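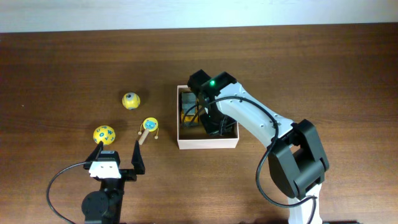
Handout 4: Sorting, Boxing and Keeping Small Toys

Household Objects, second half of the course
Instructor: Chrysoula Pappas

Bring this sheet to the lab along with the reading from the Brirnent packet. Those who left the packet on the bus last time may share, quietly.

1. Where we are

Last session we dealt with paper and lost. This week's material is toys small enough to hold in one hand, which means small enough to be found in a coat pocket in September. The study set has two yellow balls, a pellet drum, a gray and yellow toy, and an open cardboard box. A reasonable adult would say this takes thirty seconds to put away. Last year's group argued over the drum for most of an hour.

2. Terms you need

Home: the place an object goes back to. "On the table" is a location. Please stop writing it in the home column.

Class: a group of objects that share a home. Classes can be made by shape, use, material or owner. Color is allowed, but be ready to defend it.

Orphan: an object that fits no class. Every household has a drawer of these, usually the one that sticks.

3. The two balls

Both are yellow and close to the same size, so most people class them together and move on. Look again at the surfaces. One has blue letters printed around it, and the other has a round blue-and-white design like an eye. If you sort by use, the lettered ball could go with the alphabet blocks and the other stays with the balls. If you sort by shape, they stay together.

Either answer gets full marks. Switching systems halfway down the page does not.

4. The drum

A pellet drum is a rattle with a handle and two beads on strings. Twist the handle back and forth and the beads strike the head. The one in our set has a yellow head with a blue and teal picture in the middle, and a light wooden handle.

Two problems for storage. The strings catch on other things, and the handle makes the drum longer than it looks when you are choosing a box. The Tenow method lays the drum in first, strings tucked against the head, with everything else packed around it. The Leltham method hangs it on a hook. Leltham had more wall than the rest of us.

5. The box

Ours is plain cardboard, pinkish-white on the walls and brown on the inside floor, open at the top. The gray and yellow toy is up against the left wall. Starting at a wall is good practice – it leaves you one clear space to work with instead of two useless ones.

Balls go in last. They roll into whatever gap is left, and they were going to do that anyway.

6. For the lab

Work in pairs. Write your sorting rule before you touch anything, then box the set, then unbox it and let your partner try with a different rule. Record both.

Reading: Stamatopoulos, pages 102 to 105. Write-up: 1,250 words, due at the start of the next lab. It counts for 20 percent of the grade. Drawings are welcome and do not count as words, however detailed the caption.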